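The Second Bassoon Part

The score came in July, in a flat box from Brenano, and Tatsuya Yoshida signed for it in his socks. He was the music librarian of the Nollbridge orchestra. He was also its second bassoon, and he opened the box on the kitchen floor because the table was covered in Haydn.

The piece was called Buluneo. It lasted fourteen minutes, according to the front page, and it was for small orchestra without trumpets. The composer signed herself Yagi, with no first name. She had written it for a competition the orchestra had set up two years before and then mostly forgotten. The prize was $500 and a performance.

He turned to the second bassoon line, as he always did. It was empty. He went page by page. Rests, rests, a change of meter, rests. At bar 140 there was one note, a low B flat, held for nine bars and marked as soft as possible. After that there were rests to the end.

He wrote to her that evening. He asked if a page was missing.

She answered the next morning. Nothing was missing, she said. The player should breathe when he had to.

He made the parts over the next two weeks. It was slow work. The cellos divided in four, and the viola part had page turns in bad places, so he moved things by hand until a person could play it and also turn. His own part fit on one side of one sheet. He put it at the bottom of the pile.

At the first rehearsal the conductor took it under tempo. Tatsuya counted. He was good at counting, but the meter kept changing, and at bar 90 he lost his place. He watched the oboes and waited for the horn to come in so he could find it again. The horn came in early. When he played the B flat he was two bars late, and it was too loud.

"Second bassoon," the conductor said. "Can that be less?"

"Yes," he said.

He went home and practiced it. There isn't much to do with one note. He tried three reeds. He tried putting a cloth in the bell, but on a bassoon you can't mute the low B flat that way, because the whole tube is already closed and the bell is what makes the pitch. He scraped the softest reed a little thinner and it got quieter and then it stopped speaking at all. He started another one.

His daughter called while he was working on it.

"How's the new piece?" she said.

"I have one note."

"Is it a good one?"

He said he didn't know yet.

Yagi came to the dress rehearsal. She was older than he had expected and carried her score in a grocery bag. She sat in the ninth row with her coat on. They played it through without stopping. At bar 139 he took a breath, got the reed where he wanted it, and put the note in under the cellos. It spoke late, but it spoke. He held it five bars, breathed through his nose, and held it four more.

In the break she came up to the stage and talked to the timpanist about sticks. Then she walked along the row to him.

"You asked if there was a page missing," she said.

"I did."

"There used to be a whole part. A solo, for most of the middle. I took it out and that was what stayed."

"Why did you take it out?"

She looked at his music stand. "I got tired of hearing it," she said. She asked if he wanted to see it, and he said he would, and she said she'd mail it.

The hall held 200 and was more than half full for the concert. They played a Haydn symphony, then Buluneo, then the intermission. The B flat was fine. Someone coughed in the middle of it, over on the left side.

The old part reached him three weeks later, folded in half in a plain envelope. It was four pages in pencil, and it was hard. He put it on the stand by the window, moved the lamp over, and soaked a reed. The first phrase started on a high A. He missed it, and tried it again.

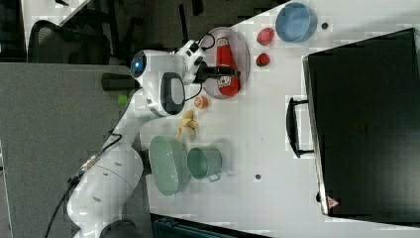 Robotic arm over a plate with a red ketchup bottle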